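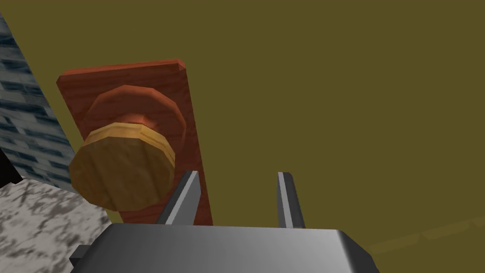
Maçaneta redonda sobre placa de madeira, com parede verde-oliva ao fundo.

Clernevari foi um grupo de country rock e folk formado em Grisau na segunda metade dos anos oitenta pelo cantor e guitarrista Normand Marchand e pelo tocador de pedal steel Donnie Paterson. Editou dois álbuns de estúdio, um EP e uma gravação ao vivo antes de se separar, em meados da década seguinte. Voltou a reunir-se de forma irregular a partir dos anos dois mil e publicou um terceiro álbum, Orozco, em 24 de maio de 2025.

O grupo nunca teve êxito comercial fora do circuito de clubes, mas é citado com frequência por músicos mais novos da região como a primeira banda local a cantar material próprio dentro da tradição do country.

Formação e primeiros anos

Marchand e Paterson conheceram-se numa banda de baile que tocava versões de rock and roll em casamentos e festas de verão. Marchand escrevia canções desde os tempos de escola. Paterson, que começara pela guitarra e pelo banjo, comprou um pedal steel em segunda mão e aprendeu a tocá-lo sozinho, com uma afinação que só mais tarde percebeu não ser a habitual. Manteve-a em todos os discos, e o som um pouco velado do instrumento tornou-se uma das marcas do grupo.

O nome Clernevari vem de uma palavra inventada por Marchand para preencher um verso a que faltavam sílabas. A canção foi abandonada e a palavra ficou. Nos primeiros concertos a banda apresentava-se como quarteto, com baixo e bateria; a violinista que participara nas maquetas entrou como membro efetivo poucos meses depois, e a formação de cinco elementos manteve-se até à separação.

Os primeiros espetáculos decorreram quase todos na sala de fundos de um café de Grisau, com capacidade para 60 pessoas. Foi ali que o repertório do primeiro disco tomou forma, tocado em noites de semana, em dois blocos separados por um intervalo longo. Um conjunto de cassetes dessas sessões circulou entre admiradores durante anos, e parte do material foi aproveitada no disco ao vivo.

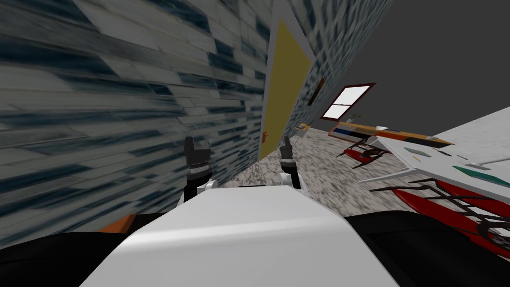
A editora Karnemon, então dedicada sobretudo ao punk e ao rock de garagem, contratou o grupo depois de um desses concertos. O acordo previa dois álbuns e não incluía adiantamento; as despesas de estúdio seriam descontadas das vendas.

Álbuns na Karnemon

O álbum de estreia, sem título, foi gravado em quatro dias, com a banda a tocar em conjunto e poucas sobreposições. A tiragem inicial foi de cerca de 2.000 exemplares em vinil e esgotou-se lentamente, em grande parte nos próprios concertos. A imprensa musical da época recebeu-o com alguma perplexidade: o country era visto como género ultrapassado, e mais de uma recensão tratou o disco como paródia. Marchand queixou-se disso em várias entrevistas e passou a recusar os chapéus e as camisas bordadas que os fotógrafos lhe sugeriam.

O segundo álbum, Estrada de Inverno, demorou bastante mais. As sessões começaram em setembro e foram interrompidas por falta de dinheiro. Quando foram retomadas, a banda tinha mudado de produtor e regravou as partes de bateria. O resultado é mais cuidado e mais lento do que o antecessor, com arranjos de cordas em duas faixas e um uso extenso de harmonias vocais a três vozes. É também o disco em que Paterson aparece pela primeira vez como compositor, com a balada que encerra o lado A e um instrumental curto.

As vendas não melhoraram. A Karnemon atravessava dificuldades de distribuição e o álbum chegou às lojas semanas depois do início da digressão que o devia promover. Entre os dois álbuns saíra ainda um EP de versões, hoje o título mais procurado por colecionadores.

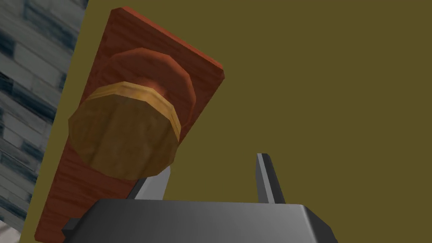 Placa de madeira com maçaneta redonda e, em baixo, garra robótica de dedos voltados para cima.

Separação

A violinista deixou o grupo depois da digressão e não foi substituída. Os restantes membros deram mais uma série de concertos como quarteto, nos quais Paterson alternava entre o pedal steel e o bandolim. O contrato com a Karnemon não foi renovado. A banda chegou a gravar maquetas para outras editoras, sem resposta favorável, e separou-se sem anúncio público.

Marchand seguiu uma carreira a solo discreta, com dois discos acústicos de edição própria. Paterson trabalhou como músico de estúdio e de acompanhamento — tocou em discos de pop, jazz e música para televisão — e ensinou guitarra durante vários anos. A secção rítmica continuou junta noutra banda, de orientação mais próxima do soul.

Reuniões e Orozco

A primeira reunião aconteceu a propósito da reedição em CD dos dois álbuns. Estava previsto um único concerto, mas o grupo aceitou outros convites e voltou a tocar, com intervalos de um a três anos, quase sempre em salas pequenas e festivais de folk. A violinista original participou em algumas destas datas como convidada.

As canções de Orozco foram escritas ao longo desse período. Várias tinham sido estreadas em palco com letras diferentes, e uma delas recupera a melodia de uma maqueta rejeitada na fase final da primeira formação. O título é o nome da aldeia onde Marchand passou a viver e onde foi gravada a maior parte das vozes. O disco é mais despojado do que Estrada de Inverno: a bateria é tocada sobretudo com escovas e o pedal steel surge em primeiro plano, por vezes como único acompanhamento da voz.

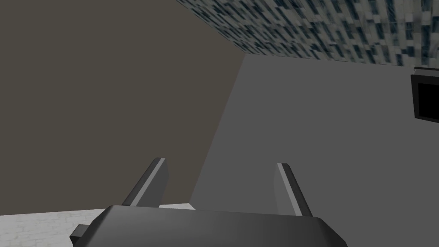 Garra robótica cinzento-escura, com dois dedos afastados.

Estilo musical

O repertório do grupo assenta em canções de estrutura simples, em geral em andamento médio, com refrões cantados em harmonia. As influências mais evidentes são o country rock californiano do início dos anos setenta e a música honky-tonk, a que se juntam elementos do folk britânico, em especial no violino. Marchand canta num registo médio, com pouco vibrato. As letras tratam de trabalho sazonal, viagens de autocarro, casas arrendadas e relações que terminam por desgaste; evitam, salvo no primeiro disco, as referências à paisagem norte-americana comuns no género.

Discografia

Clernevari (Karnemon), álbum de estúdio
Cinco Versões (Karnemon), EP
Estrada de Inverno (Karnemon), álbum de estúdio
Na Sala de Fundos, gravação ao vivo
Orozco, álbum de estúdio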